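Gremov 12-Cup Electric Pot: our booster club review

We bought the Gremov for the thank-you breakfast we put on for our deputies and dispatchers every August, and I love this thing!
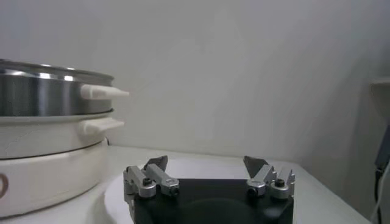
Rizwan Pathirana thought we should have bought two, as the night shift comes in at 6 a.m. and drains one before the day crew has parked. Fair point (we're saving up). Still, it brews a full batch in 18 minutes, the spigot doesn't drip on uniforms, and it stays hot up to 10 hours. The cord is short, so bring an extension. I'd buy it again tomorrow.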